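Kitchen > Tables and Counters > Everyday Care

How to Clear and Wipe Down a Glossy Tabletop After a Snack

By Tien-fu Hsu
2026-01-21

I grew up with a kitchen table that had an oilcloth over it, and the oilcloth forgave everything. You shook it out the back door on Sunday and that was the cleaning done. So when we moved into the apartment on Nurau Street and the table that came with it had a shiny top, I was not prepared at all! Every ring, every crumb, every streak from my own dishrag stood out as soon as the afternoon sun came in. It took me a good while to work out a routine I was happy with, and since three different readers have written to ask about it, I've put the whole thing down in one place.

You'll need a soft dry cloth, a second soft cloth you don't mind getting damp, a small bowl of warm water with a drop or two of dish soap, and a tray or basket for carrying things off. I keep mine together under the sink so I don't have to go hunting.

Start with the cups. I know it's tempting to go straight for the crumbs (I do it myself when company is at the door), but a cup with a swallow of cold tea left in it is the thing most likely to turn a two-minute job into a twenty-minute one. Carry anything with liquid in it to the sink first, one in each hand and no stacking. Then go back for the empties.

Lift the cups straight up. Please don't slide them! The bottom of a cup can pick up a grain of sugar or a bit of grit, and dragging that across a shiny finish leaves a fine little scratch that you'll see every evening when the lamp is on. If one has tipped over, take hold of it from both sides and pick it up whole, and it won't go rolling off toward the floor.
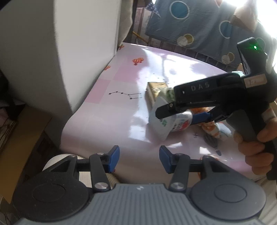
Owen wrote in after the April version of this page to say that he does the crumbs before the cups, and always has, because his kids leave half a cracker under everything and he would rather sweep once around the cups than find the mess later. He also swears by a barely damp paper towel for the first pass. I tried it his way for a week and it went fine, though I still ended up sweeping twice.

Once the top is clear, take the dry cloth and gather the crumbs toward you in long, light strokes. Don't press. Hold the tray just under the edge of the table and let everything drop in. Shake the cloth out before you go on, or you'll only be putting the crumbs back where you found them.

Now the damp cloth. Dip it, wring it out hard, then wring it again. It should feel cool in your hand and not drip when you squeeze it. Work from the far side to the near side, overlapping each stroke a little, and turn the cloth over when you get halfway. For a sticky ring, lay the cloth on top of it and let it sit for a minute while you rinse the cups. Most rings will wipe right up after that. Jam sometimes wants a second go.

Go over everything once more with plain water on the cloth if you used soap. I skipped this step for years and blamed the table for being cloudy, poor thing.

Last, dry it. Use a clean part of the dry cloth and rub in small circles, then get your head down low and look across the top toward the window. Any streaks will show from there. Breathe on them, rub again, and you're finished. On a good day the whole business takes me almost 12 minutes, and that includes washing the cups.

One small note on sprays. I've been asked about polish more than anything else, and I don't use it between meals. Try it somewhere hidden first if you want to, and check whatever care sheet came with your table.

Related
Getting Candle Wax Off a Tablecloth
The Ledora Shelf: Where to Keep Everyday Cups
Washing Soft Cloths So They Stay Soft
44 Small Jobs for a Rainy Afternoon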